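Small Parts, Large Box

Regular readers will remember that the September job at the Hultby workroom was to deal with the screw drawer. The drawer has been with us since we moved from Whitcombe and it holds, by my last patient audit, 1,949 screws, washers, hooks and things that may once have belonged to a blind. Opening it takes two hands and a certain amount of swearing.

So we have a compartment box. Grey, see-through, lid on a hinge, the sort of article that makes a person believe they are about to become tidy. It went on the white board for its first opening, and there was a short silence of the kind usually kept for new babies.

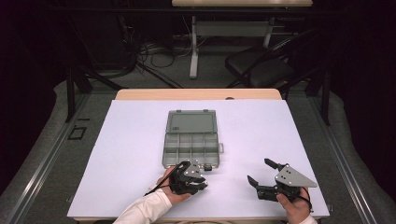

The new box, before the screws get at it.

I should say a word about dividers, having now given them more thought than I gave my choice of career. A long one goes down the middle and shorter ones cross it, and everything you own is then expected to fit in the bits between. Brass cup hooks will. Picture wire will not, and has never fitted in anything.
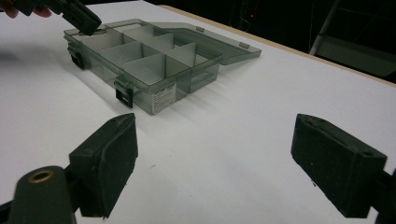 Sort by length and you'll regret it by Christmas, writes one reader from Widon, who keeps hers strictly by the job they were bought for and has a whole compartment called Bathroom Door. I can see the sense in it. I can also see myself in ten years looking for a hinge screw under Shelf, Abandoned.

The other matter is labels. My own plan is to write on masking tape, in pencil, and to use words a stranger could follow. The old drawer had one label, which said MISC, and it was a fair description.

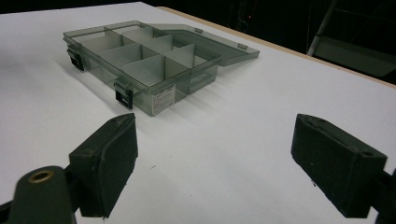
The Editor, Hultby Workroom Newsletter

On latches, opinion is divided. I like a black snap latch. You know where you are with one, and you know where you are not when you have picked up the box by its lid with only one of them done up. Please do up both. The last box we had went down the Nelasero stairs with 200 panel pins in it and we were finding them in our socks until spring.
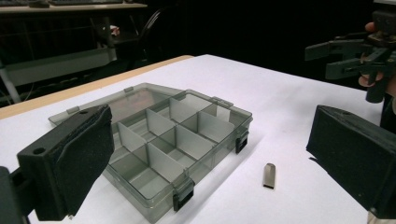 Smoky lid, rows of cells.

Sorting starts at 10 on 4 September. Bring a saucer, and your reading glasses if you use them.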